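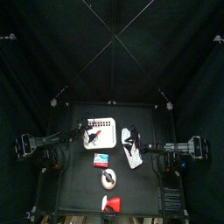

A two-arm cell at Wivammont, with a sandal, a spray bottle and other regulars on the table.

Hae-won Min keeps the rule book for the two-arm cells at Wivammont in a ring binder, which she concedes is a funny choice for a robotics company. There is a digital copy. People read the binder.

"If it's on a screen, they search for the one word they want and find permission," she says. "With paper they have to go past the other pages first. Sometimes a page sticks to them."

The binder has 124 rules in it. Two years ago, when she took over operating practice, it had 279, many of them written the morning after something had gone wrong and a few of them flatly opposed to each other. Rule 31 told operators to leave the arms powered while changing the objects on the table. Rule 206 told them never to do this. Both were initialed.

"I asked which one people followed," Min says. "They said it depended on how far they were from lunch."

The current version is clear. Arms go to the parked position, drive power comes off, the operator says "hands in" out loud, and only then does anyone reach over the table. The saying out loud met resistance. Grown engineers do not enjoy announcing their hands to a room, particularly when alone in it. Min made them do it anyway for a month and then stopped checking, and they kept on. Woo-jin Jin, who runs the evening shift, admits to having said it at home while emptying the dishwasher.

A good part of the binder concerns the objects. Wivammont's arms practice on ordinary household things, and household things, Min has found, need more regulation than the robots do. Shoes must be clean. Bottles must be empty, rinsed and dried, with the nozzle turned to off, even though there is nothing in them to come out. Tape has its loose end pressed down. Anything with a blade is out, and so is anything an employee would be sad to lose.

"That last one is there for a reason," she says, and declines to give it. Jin, asked separately, says only that it was a very nice mug.

Objects are also retired. A box that has been squeezed for weeks stops behaving like a box, and an arm that has learned to pick it up has learned to pick up something soft and tired that no store sells. The rule is 80 grasps for cardboard, after which it goes in the recycling. Sandals get a more generous allowance and a visual check of the strap.

"Yi-an Noh wanted to keep one box going to see how long it would last," Min says. "I said fine, on your own time, on your own table. It had a name by the end. I don't want to discuss it."

Then there is the layout. Operators are required to vary it, which sounds easy. Left alone, people put things down the way they would at home: big item at the back, small ones in front, everything square to the edge. Min went through a stack of old session logs and found one operator who had placed the same tray in the same spot for all of December. The arms did wonderfully. Then somebody moved the tray.

So now the positions come off a printed sheet, and the sheet is allowed to be ugly. Things may lie on their sides. Things may sit on top of other things. Two items may be close enough together to be annoying. "It should look like a table somebody has walked away from," says Min. "Tidy people find this very hard. I've had to speak to tidy people."

She is less relaxed about cables. Every cable on an arm has to be checked through the full range of motion before the first session, by a person looking at it, with the arm moving at its slowest setting. It takes eleven minutes and there is no approved way of making it shorter. A supplier, Jiston, once offered a software check that would do it in seconds. Min asked whether the software could see a zip tie that was about to give up. The meeting was cordial and brief.

Some of what she inherited she has kept without touching. The stop button test is done at the start of each shift, by whoever is going to be operating, and may not be delegated. The original author was Jae-in Seo, now at Birnudo, who wrote it in a single line. Min calls it the best rule in the binder and is slightly irritated that it isn't hers.

Does anyone ever break them? She considers this for a while.

"The ones I can see from my desk, no," she says. What worries her more is the rule that everyone obeys and no one could explain. Twice a year she picks ten at random and asks the shift to tell her what each is for. If the room goes quiet, the rule is taken out for a month on trial, unless it has to do with power or people, in which case it stays and she rewrites the explanation.

Six have gone that way so far. One required operators to face north during calibration. Min spent an afternoon trying to trace it and got as far as an old floor plan, on which the door had been on the north wall, and somebody had wanted people to see who was coming in.

"Which is perfectly sensible," she says. "They could have written 'face the door.'"

The newest entry, number 124, went in on a Friday afternoon's worth of argument and covers snacks. It runs to half a page. Kyu-ri Ra, the newest operator, has asked whether an unopened packet counts as a snack or as an object, and Min has promised her an answer in writing.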